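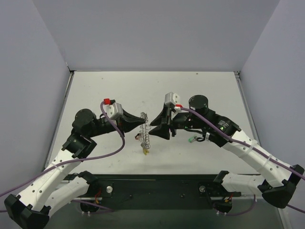

## Changes to the Baltard Street bus stops

The number 16 bus will stop using the shelter outside the old Atallah bakery from Thu 11 March. The gas main under that side of the road is being replaced, and the sidewalk will be closed from the bakery to the corner of Sultora Avenue.

A temporary stop will be set up 100 yards up the hill, in front of the dry cleaner. It has a pole and a timetable but no bench. If you find the hill hard going, stay on until the library stop and walk back along the flat - it takes a little longer but there is no slope and the curbs are lowered.

Buses toward downtown are not affected and will pick up on the other side as usual. The school service moves to the library stop for both the morning and afternoon runs.

The work is planned in 3 stages. The first covers the bakery corner, the second the stretch by the laundromat, and the last the crossing itself. The crossing lights will be off during the last stage and there will be a crossing guard at school times only. Parking on the even side is suspended throughout. Cars left there overnight will be towed to the lot on Rilora Road.

Tiziana Donati asked at the January meeting whether the old shelter would come back with its bench. The answer from the bus company was yes, in the same spot, with new glass on the windy side. The glass has been on order since the fall.

Leaflets with a map have gone out to 4,000 homes. Spare copies are at the library desk, and large-print ones can be picked up there too. Ask at the desk if you need one mailed.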